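Six months without a dishwasher

27 September 2023

The dishwasher died in March, in the middle of a load, with a noise like someone dropping a bag of forks down a well. I opened the door and there was a gray puddle with a spatula floating in it. I closed the door again and went to bed. Very mature.

It was a Wivel, the kind that came with the house, and I had never liked it much (the bottom rack fell off its wheels if you looked at it funny), but I'd gotten used to never thinking about dishes. The repair guy from Zerouali Appliance charged me $80 to come out to Idcombe, took the kick plate off, sighed a lot, and said the pump was gone and a new one would be $385 with labor. A whole new machine, one I'd want to own, was closer to $1000 once you added delivery and hauling the old one away. I said I'd think about it, and I've been thinking about it ever since!

The first couple of weeks were awful. I kept doing what I'd always done, which was pile everything up until after dinner, except now the pile didn't go anywhere. It just sat there and got crusty. I was eating cereal out of a measuring cup by day four. And my hands! I had no idea dish soap could do that. I ended up buying gloves, the long yellow ones, and I felt like my grandmother every time I snapped them on. I kind of love them now.

What finally fixed it was owning less, or at least keeping less within reach. I boxed up most of the plates and the big glasses and put them on the top shelf of the hall closet, behind the Christmas stuff. If there's only one bowl I like in the cupboard, I wash the bowl. I have to, I want soup. The mugs were harder. I am a mug person, I come from mug people, and cutting down to two felt like picking favorites among the cousins.

A few things I've picked up along the way, in case yours dies too. Hot water first, then soap, and more of the first than you'd think. Glasses go in before anything with oil on it, always. Oatmeal pots need cold water, not hot, and they need it right away — ten minutes later you're chipping at cement. And change the sponge more often than you want to. I switched to one of those Vaven brushes with the replaceable heads and I'm never going back, although the handle does roll off the counter constantly and I've found it under the stove twice.

The drying part I still haven't solved. I had a folding rack, then a bigger folding rack, then a towel, then the first rack again. Stemware is the worst. It tips over on a towel, it doesn't fit in a rack, and if you dry it by hand you're one good twist away from a trip to the trash can. I used to drink wine out of proper glasses maybe once a week and lately I've been using a jelly jar, which is fine, it holds wine.

I did the math on the water bill, too, for the people who always bring up the water bill. It hasn't moved enough for me to care. What I've saved is the money I didn't spend on a pump, and I've already blown a chunk of that on gloves and brushes and a ridiculous dish towel with lobsters on it.
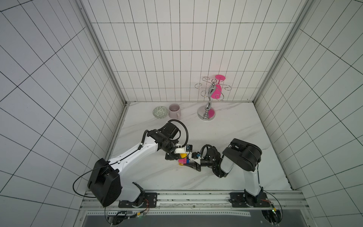
So will I get a new one? Probably before the holidays, when my brother's family comes and every plate in the hall closet comes back down. Until then I've got the radio on the windowsill and a fresh brush head, and there's a casserole dish soaking that I've been avoiding since yesterday. I'd better go deal with it.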